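弗莱姆科姆公共活动中心完成桌面织物整理 茶室本周恢复使用

2021年1月18日　本站综合报道
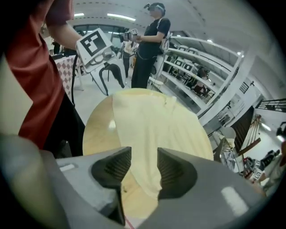

圆形木桌上的浅米黄色软布。

弗莱姆科姆（Flemcombe）公共活动中心日前完成茶室及相邻活动间的桌面织物整理工作。中心办公室在发布的通告中表示，全部桌布、盖布及擦拭用布已重新清点、分类、折叠并登记入册，茶室将于本周内按原定时间恢复使用，各团体的预订不受影响。

通告显示，此次登记在册的各类布品共1,847件，其中可继续使用的布品按尺寸和用途分别存放，另有67件因磨损、污渍或缩水不再用于桌面，将裁剪后转作清洁用布。中心原有账目所列数量为2,000件，与实际清点结果存在差额。办公室说明，差额主要来自往年外借后未及时销账的部分，相关记录将在年度盘点中一并核对，核对结果另行公布。

茶室内的桌子以圆桌为主，桌面为浅色木料，多年来一直采用整幅桌布覆盖。根据新的使用办法，日常开放时段圆桌不再铺设整幅桌布，改为在桌面中部放置一块折叠软布，供放置茶具和热盘时使用；遇有集体聚餐、节庆活动或预订方提出书面要求时，再按原方式铺设。方格桌布继续保留，主要用于靠墙摆放的取餐桌和展示桌。

中心方面介绍，调整办法是在去年9月的使用意见征集之后形成的。当时共收到书面意见76份，较为集中的问题包括：整幅桌布下垂过长，入座时容易牵动；浅色布料清洗周期短，库存周转不及；不同尺寸的桌布混放，布置场地时需要反复比对。整理工作即围绕上述问题展开，先后完成了尺寸核对、标签更换和柜位调整。

在折叠方式上，中心统一了做法。圆桌用软布先沿长边对折，再折成长条，存放时折口朝内；方格桌布按四折处理，尺寸标签露在外侧。取用时应整叠取出，不得从中间抽取。用后如有明显污渍，应放入茶室门内侧的回收筐，不与干净布品同放。布面轻微褶皱不影响日常使用，无须逐块熨烫；用于正式活动的桌布，由预订方提前两天提出，中心统一安排熨烫。

存放布品的柜子此次也作了调整。原先位于走廊的矮柜因靠近外门、湿度较高，不再存放织物；茶室北侧的立柜改为专用布品柜，上层放置方格桌布，中层放置圆桌用软布，下层放置备用及待修补布品。柜门内侧贴有对照表，列明各层所放尺寸。活动间使用的布品另设一柜，两处不得互相调换。

布品的洗涤继续由科尔塔诺（Koltano）洗衣服务部承担，每周收送一次，收送清单由双方签字留存。修补及更换所需面料向普拉卡里（Plakari）布行采购，首批以浅米色棉布为主，预计下月到货。办公室表示，采购费用在中心既有维护经费内列支，不向使用团体另行收取。

中心同时提醒各使用团体：木质桌面应避免直接放置高温锅具；擦拭时使用拧干的软布，顺木纹方向进行，不使用含磨料的清洁剂；活动结束后，应将桌面软布按原样折好放回中部，或交还至布品柜前的登记台。椅子归位的要求与此前相同。

外借方面，新办法规定每次借用期限为七天，借用团体须填写尺寸、件数和归还日期。逾期未还的，暂停其下一次借用，归还后恢复。特雷弗（Trevor）厅原有的少量桌布已并入中心统一管理，在该厅举办活动的团体今后亦在茶室登记台办理借还手续。

使用办法全文张贴于中心入口公告栏，纸质版可在办公时间到服务窗口领取。

读者留言

溪边住户：早该把尺寸标出来了。上次我们布置生日茶会，铺了三块都不合适，最后一块还短了一截。

周二编织组：请问自己带来的桌布还能不能用？我们组一直用自己的，洗也是自己洗，通告里没有写到。

老茶客：圆桌露出木面好看，也好擦。就是希望软布多备几块，下午人多的时候总不够换。

北门读者：差的那些布品，核对完请务必登出来，别又拖到明年。

联系我们：弗莱姆科姆公共活动中心办公室服务窗口　｜　版权所有，未经许可不得转载　｜　返回顶部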